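December, bench notes, Brurnwood room 2

Continuing the bottle sort from last entry. Stock on the shelf was a mix of Nevalum and Bollen orders with overlapping part codes, so everything came down and got regrouped by body size first, label second. Color is no use as a sort key. Both suppliers ship orange.

Tare weights, small size, cap on: 36 g for the Nevalum body, 30 g for the Bollen. Large size, cap on: 113 g. Only one supplier for the large, so no comparison. Scale was zeroed between groups. Drift at the end of the run was 2 g, which is more than I like for the small bodies. Repeat on the other scale before these numbers go in the table.

Caps are interchangeable between the two small bodies on thread, but the Bollen cap bottoms out a quarter turn early. Marked those with a dot on the underside. Do not mix them in the drawer again.

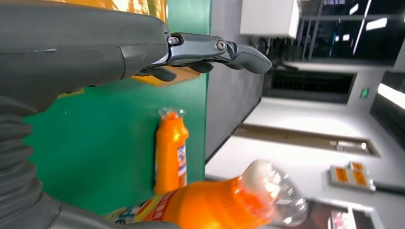 *Page last changed: December, 4:10 pm, A. Andreadis*

Small bottle upright on the green surface, label to the side, large one lying down in front. Both bodies are orange plastic. The clear cap on the small one lets some light through, so a fill check from the top might be possible without opening. Not tried yet. The label print is too small to read at this distance, so the code has to be written larger somewhere else on the body. Paint marker on the shoulder held up last time; grease pencil did not.

Storage: large bottles go on their sides in the lower bin, small ones upright in the tray. Upright large bottles tip when the drawer closes. The Economou dividers fit the tray if the middle rib is trimmed, and I trimmed one set. Edges need a pass with the file.

Open items:

- repeat tare on second scale, small bodies only
- shoulder codes on everything in the tray
- ask Economou for dividers without the middle rib
- light test through the clear cap, water first, then the thick stuff
- Bollen caps: check whether the early stop leaks when inverted overnight

Old part list is still taped inside the cabinet door. It has the Bollen large size on it, which we never received. Crossed it out in pencil.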